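Looking After a Light Wood Tabletop (and the Wire Things We Stand on It)

Posted 10/23/21 in Around the House

My mother-in-law, Hannelore Haberkorn, had one kitchen table for her entire married life, and when it came to us it still looked better than the desk I had bought two years before. I asked her what she put on it and she laughed at me. "A cloth," she said. I have since learned a little more than that, mostly by ruining things, and several of you have written in asking about pale wood in particular, so I have gathered up what I know.

Pale wood is a lovely thing to live with. It makes a small room feel bigger and it hides dust beautifully. What it does not hide is coffee, ink, the dye from a cheap red placemat, or the gray smudges that metal can leave behind when it gets dragged about. Most of these will come off if you get to them the same day, so please don't panic and reach for the scouring powder. I did that once in our old place in Wultley and there is still a dull patch to prove it.

For everyday cleaning, wring a soft cloth out in warm water until it hardly drips, and wipe along the grain. If the table is sticky, add a small squirt of dish soap to the bowl, then go over it again with plain water and dry it with a towel. Drying is the part everybody skips (I skipped it for years!) and it makes more difference than any product I have bought. On a table with a curvy, wandering grain you can't follow every bend, so just go the long way of the board and you'll be fine.

For a gray metal smudge, try a white pencil eraser first. Rub lightly, brush away the crumbs, and look at it in daylight before you decide whether to do more. If it's still there, a dab of baking soda mixed to a thin paste will usually shift it, but test it somewhere out of sight, and leave it on no longer than a minute or so.

For pale water rings, be patient. A fresh one often fades by itself overnight. If it doesn't, and the top is oiled or waxed, a little of the same oil or wax on a rag will often blend it in. A lacquered top is a different matter and I would ask somebody who knows furniture before going any further.

Now, if your table is a desk with a cable hole, do give that hole some attention. Crumbs and fluff collect around the rim and then a damp cloth turns them into a sort of gray paste. Mine gets an old toothbrush, dry, and then a cotton swab. Pull the cables out first if you can – it takes a minute and you will be amazed at what comes up with them. While you are down there, wipe the cables too.

That brings me to wire stands. I am very fond of gold-colored wire, and I know many of you are too, judging by the letters after I wrote about the plant stands from the Costach flea market last April. It looks so light and airy on a desk or a sideboard, and you can see the wood right through it. The trouble is all underneath, where a thin ring of wire puts its whole weight on a very narrow line.
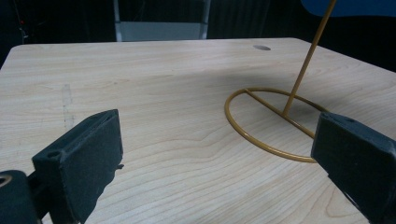
A gold-yellow wire stand on a light wooden top, with its round base flat on the wood and a crossbar running over the ring.

Before you put a stand like this to work, turn it over and run a fingertip all the way along the bottom, slowly. You are feeling for rough spots, especially where one wire meets another. A nail file or a scrap of 300 grit sandpaper will take down a small burr. Then put three or four of those clear stick-on bumpers along the ring, the smallest you can find, spaced evenly so it doesn't rock. If the wire is too thin for bumpers to hold, cut a circle of felt a touch larger than the ring and let the stand sit on that.

Lift it when you dust, please, and never slide it! Wipe the wire itself with a dry cloth, or a barely damp one if it's grubby, and keep metal polish away from it, as the gold is often only a thin coating and the polish can take it clean off. I learned that on a candle holder from Reinholz that is now mostly silver.

Every so often I move everything on the desk a few inches over. Light wood changes color in the sun, and a thing left in one spot for a year can leave its outline behind. Hannelore shifted her fruit bowl every time she changed the tablecloth.

Next time: getting candle wax out of a table runner.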